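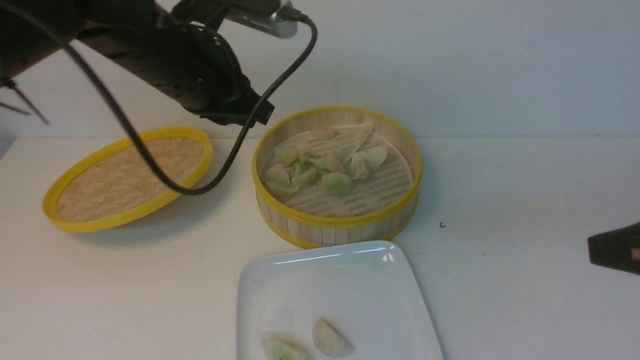 Figure 3. Bamboo steamer basket, open, with its woven lid resting to the left on a white tabletop.

3.2 Lids and how people set them down

The second part of the study deals with covered cookware and what happens to the cover once it has been lifted. Steamer sets of the type in Figure 3 were of special interest. The lid and the basket are separate pieces with no hinge or catch, so the lid has to be put somewhere every time the food is checked, and there is no fixed place for it. Earlier work on kitchen layout (Fahmy, the Mellstead report) treated lids as part of the pot and did not record them on their own. We record them on their own throughout.

The set in Figure 3 has a yellow rim around the lid and yellow bands at the top and base of the basket. The side wall of the basket is made of upright bamboo slats and the top of the lid is a crisscross weave. The strong color of the rims was useful in coding, as the edge of each piece could be found quickly against a pale surface, and coders could judge tilt from how oval the lid looked. With plain bamboo sets the same judgment took longer and agreement between coders was lower.

We coded lid placement in 6 classes: flat with the outside up, flat with the inside up, tipped, leaning on another object, held in the hand, and placed back on the basket out of line. A lid was coded as tipped when one edge was raised and the outside still faced mainly upward. The lid in Figure 3 falls in this class. Leaning was kept for cases where the support could be identified with certainty. When a lid was raised at one edge and the support could not be made out, coders used tipped and added a note.

The full set came to 2,547 placements, collected in home kitchens in Echeverri and in the two teaching kitchens at Gristance. Home kitchens were coded first. Counters there were often crowded, and the lid tended to go wherever a gap was left, including on top of cutting boards and across the sink. In the teaching kitchens the counters were cleared before each session and lids were mostly set down close to the basket, on the side of the free hand. Left-handed cooks did the same on the other side, although there were too few of them for a separate table.

Two points of procedure should be mentioned. First, shadows were used as a check on tilt. A soft shadow under the lower edge of a lid can make it look more raised than it is, and coders were told to judge from the rim first and the shadow second. Second, the distance between lid and basket was scored on a scale of 5 steps, from touching to out of reach. We tried measuring it in inches at first - this was dropped after the January pilot, when the tape readings from the two sites could not be matched.

Radwa Fahmy coded all of the steamer material and a second coder repeated one part of it. Disagreements were mostly between tipped and leaning and were settled by going over the note for each case. Material from the Kikance kitchens was coded later under the same rules and is reported in Section 5 with the saucepans and rice pots. Steamers with more than one tier were left out, as an upper tier can serve as a cover for the one under it and the classes given here do not apply.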